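Residency Diary, Tollstead House
July, second week

The morning session opened at 9:30 with a review of the quilts and household linens received from the Plullville branch. Each piece was entered in the register before discussion began. The Verhoeven bequest accounts for 20 of the entries, and its paperwork remains incomplete. A letter requesting the missing purchase records was sent before noon.

The residents then considered the wording of the autumn display labels. It was agreed that labels will give the place of making first and the pattern name second, as pattern names differ from one county to the next. Three labels were returned for correction. The word "homespun" will no longer be used unless the thread has been examined.

After lunch the humidity log was read. The upper store had risen 5 points since the last entry, and the windows on the north side are to stay closed until the end of the month. The loan to Zusovberg is postponed for the same reason. The lender's agreement allows 30 days' notice, so no penalty applies.

The late afternoon was given to line patterns and to the difference between straight and waved work. 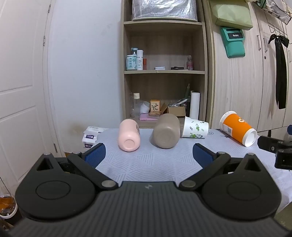 Table cloth with geometric patches of straight and wavy gray lines.

Reading for the evening: the second chapter of the Zusovberg inventory, with attention to the notes on borders. The library closes early tomorrow. Keys are to be returned to the front office by 5.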